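Fold Knitwear on the Bed, Then Put It in a Drawer

Opinion, by Janelle Navarro

The standard advice for folding sweaters assumes a table. I disagree with it. Most tables in small apartments are too short for a long cardigan with both arms out, and the part that hangs over the edge pulls on the rest. A made bed gives a larger surface at a workable height, and a fabric cover holds the knit in place while the second sleeve is being straightened.

The usual objection is that a mattress is soft. For shirts with a pressed crease that matters. For brushed or knitted fabric it does not. These materials do not take a sharp edge, and pressing hard to force one only flattens the surface.
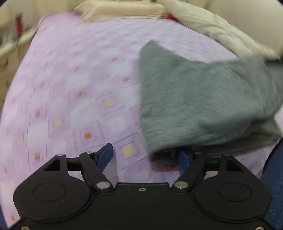

Gray-green fabric with a brushed surface on a patterned sheet.

A printed cover has a practical advantage. Squares in rows work as a rough grid, and a hem that drifts off line is easy to see against them. On a plain cover I have to step back and check.

The sequence I use has few steps. Button or close the front, lay the garment flat, and smooth from the shoulders toward the hem. Bring the sleeves across so that they lie side by side, one below the other. Stacking them doubles the thickness at one point, and the finished bundle rocks in the drawer. Then fold the body in thirds, hem first.
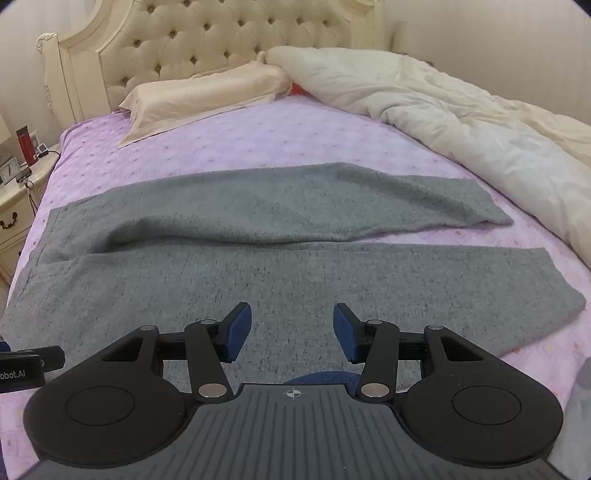
Gray knit with the sleeves placed parallel, before the body is folded.

Henryk Krajewska, who read a draft of this column, prefers hangers and keeps 6 cardigans on them. I have tried padded hangers from Pendby and still got raised points at the shoulders after one winter. Weight is the problem, and a wider hanger only moves it outward. Shelves are better, but a stack more than 40 centimeters high leans, and the item wanted is usually near the bottom.

The bed method does have a cost. The duvet and pillows have to be pushed aside first, and the work has to be finished before bedtime. I do mine in the early afternoon in October, when the heavier knits come out of storage, and leave the thin ones for the following week.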